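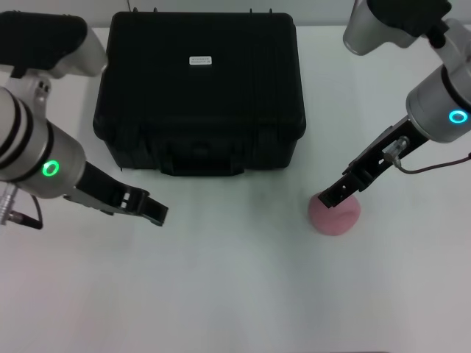

Black carrying case, handle side toward the front.

Print | E-mail this page
Last updated 8 August 2026
Shares: 21 | Comments: 2

Bedombridge in Two Days: notes for the travel club talk

Start with how we got there. Train to Shih, then the bus. The bus leaves from the back of the station and there's no sign for it inside. We missed the first one. The ride takes 60 minutes and the left side has the river.

Ask who has been to Bidora. Most people who go to Bidora drive straight past Bedombridge. We did too, the first time.

Where we stayed: guesthouse over the bakery, second floor, no elevator. Small room, good bed. The bakery starts work very early and you will hear it. Breakfast was rolls and plum jam.

First day. Old bridge, market square, then the climb to the Renine tower. 124 steps. The stairs are narrow and people come down while you're going up, so wait on the landings. View over the roofs and the rail line. We stayed up there until it got windy.

Lunch was soup at the counter across from the tower. Cash only. Mention the dumplings.

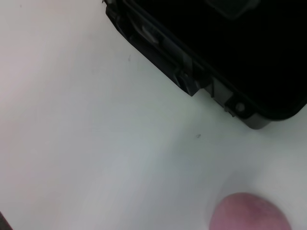
By the author

Second day. Slower. We walked the river path as far as the mill and turned around. The map shows a loop but the far side was closed for repairs. Allow the whole morning. Bring water, as the kiosk at the mill was shut.

In the afternoon we took the local bus to the hot baths. I had low hopes. It was the best part of the trip for me. You rent a towel at the desk and leave your shoes in the hall. The outdoor pool is the one you want.

(Pause for questions on the baths. There will be some.)

What I'd change: go in September, when the market has the grapes in, and skip the bus tour of the new town. We paid for it and saw a lot of parking lots.

Packing. One small bag each was plenty. The streets are cobbled all the way up from the bus stop and wheels are no help.

Getting home: buy the return ticket in Shih on the way out. The machine in Bedombridge didn't take our card.

Pass around the bus timetable and the tower leaflet. Get the leaflet back, I only have the one.

E-mail to a friend | Print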